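Against the single BPM field

Most catalogue databases still give a track one key and one tempo. The listener who wants to know whether two recordings will sit together is offered two numbers and a wheel, and the wheel is treated as settled theory. My argument is that the single tempo field is the weakest part of the arrangement, and that it should be replaced by a range with a stated method before anyone spends another dollar on key detection.

I maintain a reference library of 600 tracks, most of it dance-band and café repertoire transferred from vinyl. It was built with Beat Mayrhofer for a radio program that no longer airs. Every track was tempo-mapped by hand, bar by bar, and the map was stored beside whatever value the commercial analysers returned. The library is small by industry standards. It is large enough to show where the analysers and the hand maps part ways, and they part ways in the same places every time.

What the number leaves out

A recording made to a click has a tempo. A recording made by six people in a room has a tempo curve. The curve rises into the chorus, sags at the turnaround and often finishes faster than it began. Reducing it to a single figure requires a choice: the mean across the track, the median inter-beat interval, the mode of a histogram, or the value of whichever window the software considered most confident. These give different answers. None of the databases I use records which one was chosen.

The second omission is the metrical level. A slow rebetiko in nine can be reported at the eighth note, at the dotted grouping or at a spurious quarter-note pulse the algorithm prefers because its training material was in four. Octave errors, where the value is doubled or halved, are at least easy to spot. Errors of three to two are harder, as the wrong value usually falls inside a plausible range and nobody queries it.

The Ortner set

The clearest case in our library is a long medley side we file as Ortner 3, after the collector who lent it. It runs 314 bars. Two analysers agreed on a value to one decimal place, and agreement between analysers is commonly taken as confirmation. The hand map shows that the band spends very little of the side near that figure. It opens below it, crosses it on the way up and stays above it until the closing waltz, where the figure has no meaning at all. The published decimal was an accurate average of a thing that did not happen.

Hannelore Mayrhofer, who did most of the mapping and has less patience for this than I do, proposed storing three values per track: the opening tempo, the closing tempo and the widest departure between them. I thought it crude at first. I now think it is the minimum a mixing database should publish. A person joining two tracks needs the tempo at the end of the first and the start of the second. The average of either is of no practical use.

Key has the same fault, less visibly

Key fields fail more quietly. The standard template methods compare a pitch-class profile with 24 stored profiles and return the nearest. Modal repertoire is forced into major or minor, and the confidence value that might have warned the reader is discarded on export. Transfers made at the wrong turntable speed compound the trouble. We had a box of discs from Prerov that ran sharp by a little under a quarter tone, and the assigned keys flipped between neighbours depending on which side of the boundary each passage fell.

The remedy is cheap. Store the tuning offset in cents. Store the confidence. If the profile fits a mode better than a key, name the mode. The extra fields occupy a few bytes per track.
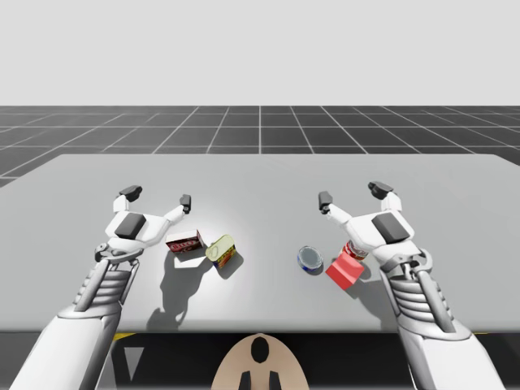

Objections

The usual objection is that users want one number. I accept that they want one number displayed. The display and the record are separate matters, and a database that holds a curve can show a single value on request. A database that holds a single value cannot recover the curve.

A second objection concerns cost. Beat timed the hand mapping and found that the work went quickly on steady material and very slowly on anything with a rubato introduction. Nobody is going to hand-map a commercial catalogue. However, beat trackers already compute the positions of individual beats before summarising them. The data exists inside the process and is thrown away at the last step. Publishing it would cost storage and a little documentation.

A third objection came from a colleague who programs evenings at Indari and works by ear. He regards the whole apparatus as unnecessary. For his purposes he is right, and his purposes cover a crate of 200 records he has known for decades. The fields matter to people facing recordings they have not heard.

What I would ask for

Four changes, in order of usefulness. Publish opening and closing tempo for every track. State the metrical level at which tempo was measured. Carry the confidence value through to the public page. Record the tuning offset, in cents, against a stated reference pitch.

The Astier export format already has unused columns that would hold all of these – I checked in August, and they are still labelled as reserved.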